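Kirkell Rooms Puts Its Meeting Tables on a Diet, and Asks Members Not to Expect Miracles

Prosemley – for release in June
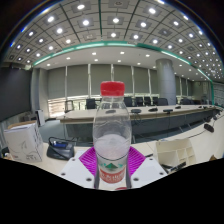 Kirkell Rooms, which rents meeting space by the hour to small firms and local groups, will bring in a clear-table rule at its Prosemley building next month. From then on, every shared conference room is meant to be handed over with nothing on the table except the microphones. Drinks, boxes, cables and desk organizers will go to a side shelf or go home with the people who brought them.

The company is aware that this has been promised before. A "tidy rooms" notice went up on the doors two years ago and changed very little. A set of labeled trays followed, and the trays filled up with things that did not match the labels.

"I would not call this a new idea, and I would ask people not to call it one for us," said Eftychia Vrettos, who manages the Prosemley building. "We had a rule. It was printed, it was laminated, and it sat on the table with everything else. I'll believe the new one when I walk in at 8 in the morning and can put my laptop down."

The change follows a three-month review of how the rooms are left between bookings. Staff made 118 checks, most of them in the 15 minutes after a meeting was due to end. The usual finds were half-finished drinks, chargers and packaging. Kirkell Rooms is not publishing a ranking of the worst groups, though several members have asked for one.

The review was carried out by Marow, a small office planning firm. Its first report recommended new furniture for every room, with storage built into the table ends. Kirkell Rooms turned that down. The tables are sound, and the company did not see why a long table with more compartments in it would end up with fewer things on top.

"We still think the furniture would help," said Filippos Xenos of Marow. "The client disagreed and the client may be right. Storage tends to get used by whoever finds it first, and after that it belongs to them."

In place of furniture, the budget of $3,000 will pay for side shelves, cable ties, lidded bins for lost items and a longer gap between bookings on busy days. The shelves are being made by Rallis, a local joinery shop, and will be fixed at standing height near the door of each room.

Under the new rule:

Open drinks may stay on the table during a meeting, but must be taken away or emptied at the end. Bottles left behind will be poured out and recycled the same day, whatever is in them and however much is left.

Boxes and packaging go on the side shelf, including boxes that somebody "might need for returns."

Loose cables go in the lidded bin. Cables that belong to the room's microphones stay where they are. Members are asked to stop unplugging these to charge their phones.

Desk organizers, pen pots and similar items may not be left overnight. Anything found will be kept for eight weeks and then given away.

Rozália Lukáč, who books a room every Saturday for a translators' group, was one of the members consulted. She supports the rule, up to a point. "The long tables are the problem," she said. "Give people that much surface and they spread out. I do it too. I don't think a shelf by the door will cure me of it, but the extra time between bookings might. Half of what gets left is left by people who were being hurried out."

There will be no fines. A proposal to charge a cleaning fee was dropped after staff pointed out that they would have to prove which group had left what, and that the arguments would take longer than the clearing up.

Kirkell Rooms will repeat the checks after three months and publish the results – including, the company says, if they are no better. If the shelves turn out to be full and the tables no emptier, the shelves will come down and the longer gap between bookings will stay.

Members with questions should speak to the front desk. Press questions go to Iason Tzavaras at Kirkell Rooms.

This site uses cookies to remember your settings and count visits. Accept all | Manage choices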